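Noticeboard > Work and Odd Jobs > Skorkcombe and Villages > Tray packers wanted

Tray packers / finishers wanted, Skorkcombe, start March

Quick one as we are up to our ears. Need 2 people for the packing room at Ledesma, part time, to get the spring orders out. Could go on into summer if it suits both sides, can't promise.

What we do: small wooden and bamboo goods for kitchens and desks. Trays mostly. Some drawer dividers, some bread boards, a few odds and ends for the gift shops. Most of it comes to us made up and we check it, sand it where it needs sanding, oil it, wrap it, box it. No sawing, no big machinery.

The job, more or less in order:

Unpack trays from the delivery cartons. Flatten cartons as you go please, the room isn't big.

Look each one over. Rims, corners, underside. Run your thumb along the top edge of the rim, that's where the splinters are. Dark marks at the nodes are fine, that's bamboo. Splits are not fine. Gaps at the corners bigger than a fingernail, put to one side on the reject shelf with a bit of tape on the bad spot.

Light sand if rough. Along the grain!! Not across. We have had a whole batch of long rims scratched across and they all had to be done again.

Wipe off dust, thin coat of oil, leave on the racks. Next day wipe again and wrap. Tissue, card sleeve, label on the underside, straight. Shops do send them back if labels are wonky, beleive it or not.

Box up by size. Shallow ones flat, never on end. Order sheet goes inside the lid.

We have orders from Bemach and from Cavo both due out the same month, 4000 pieces between them, so there is plenty to be getting on with. A steady person does 60 trays in a shift, start to finish. You won't do that in week one and we don't expect it. Careful first, quick later.

Hours: mornings, 9 till 1. Which mornings to be agreed, we can be fairly flexible around school runs. Not evenings, the building is locked.

Pay: hourly, paid every fortnight into your bank. Rate on asking, same for both posts. Plus a one-off £100 if you stay to the end of the spring orders.

Who we want: Someone tidy. Decent eyesight or decent glasses. Okay on your feet for a good part of the shift, though there are stools and the checking can be done sitting at the table. You'll need to lift a full box of trays up to bench height, they are heavier than they look. No experience needed, we show you everything. If you have done any woodwork or picture framing or shop packing then say so.

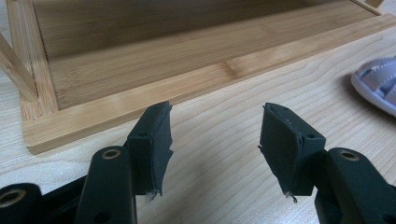

Small trays are the easy end of it. The deep ones with handles take longer and new people don't start on those.

Also: tell us if you have a nut allergy or skin trouble, one of the oils is walnut. Gloves are provided but we'd sooner know before you come in. Dust masks provided too for the sanding side. Aprons, yes. Wear old shoes.

Kettle, fridge, microwave. Loo is across the yard. Heating is a bit slow in the mornings so bring a jumper. Parking for bikes and a car or two, otherwise the bus stops at the bottom of the lane, and it's uphill from there.

Trial morning is paid. You come in, do a box of trays with one of us, see if you like it. Some people find it restful and some are bored stiff by eleven o'clock, better to find out early on. Radio is on most of the time, you can have headphones in one ear.

To apply: a few lines by email or a note through the door at the Ledesma unit, Skorkcombe, marked PACKING. Name, phone number, which mornings you can do, when you could start. No need for a CV, though send one if you've got one. No need for a covering letter either. Please don't ring before nine, the phone is in the office and the office is shut.

We'll get back to everyone, might take a week or so with things as they are. If the ad is still up then the jobs are still going.

Over 16s only becuase of the insurance.

Related notices
Weekend help, farm shop, Skorkcombe
Van driver, mornings, own licence
Cavo: seasonal shop staff
Wanted: clean cardboard cartons, any size
Bench space to let, shared workshop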